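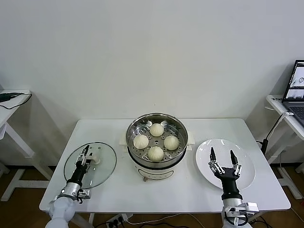 Urnora Stunt Services
Pre-rehearsal safety checklist: high falls and wire work
Location: Alier Stage, main hall
Completed by: Jannik Lindemann, stunt safety supervisor
Session: Saturday, call time 07.30

Each item is marked Pass, Action or Not applicable. Items marked Action must be closed and initialled before any performer leaves the ground.

1. Fall area

1.1 Airbag inspected for tears, worn seams and blocked vents. Pass.
1.2 Both fans running and on separate power supplies. Action.
Comment: Both fans were found on one extension lead. A second supply is to be run from the north wall.
1.3 Landing zone marked and clear of equipment. Pass.
1.4 Edge mats in place on all open sides. Pass.
Comment: One mat has a split cover. It may be used today but should be replaced before the Orton shoot.

2. Rigging

2.1 Winch serviced and service record available. Pass.
2.2 Load test carried out at 900 kg and entered in the log. Pass.
2.3 Wire ropes checked along their full length for broken strands, kinks and rust. Action.
Comment: Rope 4 has a kink near the end fitting. Withdrawn and tagged. Buthelezi Rigging to supply a replacement.
2.4 Shackles closed, pinned and of the correct rating. Pass.
2.5 Second line fitted for every performer lift. Pass.

3. Performers

3.1 Harness fitted by a trained rigger and checked by a second person. Pass.
3.2 Hand signals and stop word agreed — all departments present. Pass.
3.3 Rest break of 45 minutes planned after the morning falls. Pass.
3.4 Fire gel and protective clothing. Not applicable.

4. Emergency arrangements

4.1 First aider on the stage floor for the whole session. Pass.
4.2 Stretcher route open from the landing zone to the loading door. Action.
Comment: Costume rails were standing in the route at the time of inspection. The wardrobe department has been asked to move them and keep the route open.
4.3 Radios charged and tested on the safety channel. Pass.

Result: rehearsal may not begin until items 1.2, 2.3 and 4.2 are closed. Ground-level work may go ahead in the meantime.

Signed: J. Lindemann
Copies: stunt coordinator, production office, Buthelezi Rigging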